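Gray woven cushion right up against the wall, any regrets?

mahnaz_a
Posts: 14
Joined: April

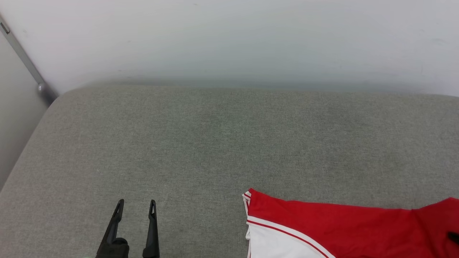

Back corner, where the gray fabric meets the wall

We're setting up the small room and I'd like to keep the big padded piece pushed into the corner like this. The wall is plain off-white paint. Will the fabric rub it, or am I worrying over nothing?

drodham_attic
Posts: 439

It will rub if people lean back on it. Ours left a gray line on the paint in one winter. Pull it out two inches and you won't have the problem.

manolis_t
Posts: more than 1,000

Disagree on the two inches. A gap that size collects pens, crumbs and socks, and you end up moving the whole thing to get them out. I keep mine tight to the wall and wipe the paint with a damp cloth every couple of months. Satin paint, not flat. Flat paint marks if you look at it.

drodham_attic

You can vacuum a gap. You can't vacuum a scuff.

kushnir_i

What's the metal bar on the left? If it moves at all, I'd leave room for it before deciding anything else.

mahnaz_a

It's fixed, so no issue there. Paint is flat, unfortunately.

manolis_t

Then repaint the lower part before you settle in. One quart will do it.

inna_o

Felt strip along the back edge worked for me. Cost 10 dollars and it doesn't show. Vacuum the weave with the brush head too — heathered gray hides dust for a long time.

mahnaz_a

Going with felt for now. Will look at paint in the fall.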